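Pergate Residential Services
Facilities Help Desk: Ticket Record
Ticket: 1811
Building: Kinyua House
Room: 118
Category: Heating and hot water
Priority: Standard
Reported by: Yu-na Seol
Assigned to: Kheri Muli
Opened: April 5, 2019
Status: Closed

Summary of request

The resident reports that the radiator under the window remains cold when the room thermostat is set to its highest position. The radiator in the adjoining bathroom heats normally. The resident also reports a knocking noise in the early morning, lasting several minutes.

Initial response (Help Desk, Sharon Laizer)

The request was acknowledged and the resident was asked to confirm the following:
The thermostat display is lit.
The radiator valve is turned fully to the left.
No furniture stands against the radiator.

The resident confirmed all of the above. The display showed a target of 77 degrees. No error code was present. The ticket was passed to Building Services.

First visit (Kheri Muli)

The radiator was bled at the upper fitting. A small amount of air was released, followed by water. The upper part of the radiator became warm, but the lower part remained cold. The valve head was removed and the pin beneath it was found to be stuck in the lowered position. The pin was freed by hand and the valve head was refitted. Residents in adjacent rooms reported no loss of heat.

The knocking noise could not be reproduced during the visit. The resident was asked to note the time at which it occurs.

Resident update

The radiator was warm for one evening and cold again the next day. Knocking was heard shortly after 5:00 a.m. The resident stated that hand-washed clothing can no longer be dried on the rail above the radiator and is being laid flat on a towel on the bed. 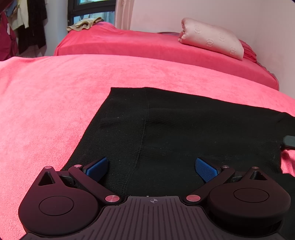
Second visit (Kheri Muli, Gitau Ogola)

The valve was isolated and replaced with a Raveo valve from stock. The return valve was opened by a half turn. A loose pipe clip behind the baseboard was tightened, as it was the likely source of the knocking. The radiator reached an even temperature after 14 minutes.

Closure

The resident confirmed by email that the heat has remained steady and that the noise has stopped. The removed valve has been entered in the parts log. Margareta Crăciun has approved closure. If the fault returns, the resident should reply to this ticket and should not open a new request.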